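Speaker notes: Teaching by hand, teaching by wire
Daiane Guimarães
Version for the Cutville session, 28/09/2020
Slot: 50 minutes including questions. Slide numbers in parentheses.

(1) Title
Leave up while people sit down. Say name, say the talk covers two ways of showing a robot a task, and that the task throughout is handling clothes. No history of the field. Anyone who wants the history can have the reading list afterward.

(2) The two methods
Method A: remote control. An operator moves a leader arm or a controller, the robot follows, and we record what the robot did. Method B: hand-held gripper. A person holds the gripper, does the job directly, and we record the path of the tool and the view from its camera. There is no robot present during recording.
Both give the same kind of training record: image, tool pose, finger opening, time. Repeat this line. People mix up the recording method with the learning method, and the questions get confused later.

(3) What remote control gets right
Every recorded motion is one the arm has already carried out. Joint limits, reach and speed are respected by default. If the arm can't get behind the pile, the operator finds out on the spot.
Cost: it is slow. On Julier, our bench arm, folding a sleeve takes an operator several attempts on the first morning. Cloth gives very little to look at through a monitor, and the operator has no sense of pull through the controls. Mention that we tried a second monitor. It helped with depth and made no difference to force.

(4) What the hand-held tool gets right
The person feels the cloth pull. They slow down before a snag without being told to. Setup is short, and the tool goes wherever the laundry is, so the backgrounds change from one room to the next. A model trained only on our gray bench learned the gray bench.
Pause here. Next slide is the picture, let them look at it before talking.

(5) Two tools at the bed
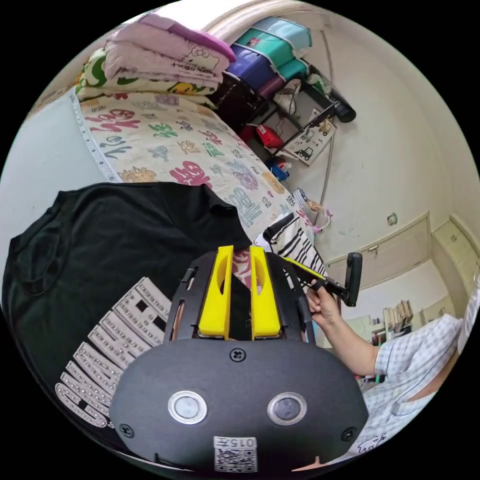
Slide 5. Hand-held grippers over a bed with a T-shirt laid out; the near tool carries label 015.

Points to make, in this order:
Printed bedspread, dark T-shirt with stud lettering on it, striped fabric at the bed edge. Three surfaces that a vision model handles differently. The stripes are the ones to talk about. Strong stripes on soft fabric can pull a feature tracker along with the cloth, and the pose estimate drifts if the tracker treats the cloth as fixed background.
The label on the housing. Each tool has its own code, and the number goes into the session record. Left and right must never be swapped between sessions. We lost a batch in May to exactly that mistake: the paths were fine, the assignment was wrong, and the model reached across itself.
Wide lens. Straight lines bend toward the rim. We do not straighten the images before training. Calibration handles the geometry, and cropping would throw away the second tool whenever it sits near the edge of the view.

(6) What the hand-held tool gets wrong
A human wrist does things an arm can't. In our first set, 605 recordings passed the image checks and a good share of them could not be replayed on Julier at all. Three usual causes:
Wrist rotation past the joint limit.
Elbow path that would put the arm through the table.
Speed. People flick cloth. The arm does not flick.
Fix: run each path through a reach check the same day, while the person who recorded it can still be asked to redo it. The check is a script named Żak. It marks each recording pass, slow down, or reject. Show the output for one reject only. Do not scroll.

(7) Instructions to the people recording
Read these out as written, they are on the handout:
Start with the tool still and the fingers open.
Keep your free hand out of the work.
Move as if the cloth were heavier than it is.
If you drop it, stop the recording and begin a new one. Do not pick it up and carry on.
The last rule gets argued with, and fairly. Recoveries are useful data. We record them as a separate task with its own name, starting from a dropped garment.

(8) Combining the two
Current practice at Trultton: 1,000 hand-held recordings for variety, then a smaller set by remote control on the actual arm for the parts that fail. The remote set concentrates on the grasp and the first lift. Placement transfers well from the hand-held set and gets little extra.
Expect the question of why the order isn't reversed. Answer: we only know which parts fail after the first model has run.

(9) Timing between two hands
Skip if past the half-hour. Two tools means two clocks. An offset too small to notice in playback is enough for one hand to pull before the other has closed. We sync at the start of a session and check again at the end, and discard the session if the two values disagree. Re-sync after any battery change.

(10) Open problems
Force is not recorded. The person feels it, the file does not contain it. Finger opening stands in for it poorly with thin fabric.
Dark garments on dark bedding still fail.
We have no good measure of when a set has enough variety. We add rooms until the test score stops moving, then stop.

(11) Questions
Keep 15 minutes. Put slide 5 back up, most questions refer to it. If asked about price of the tools, refer to the handout. If asked for the reach check script, take the address and send it with the notes on joint limits, as the defaults are set for Julier and will pass bad paths on a longer arm.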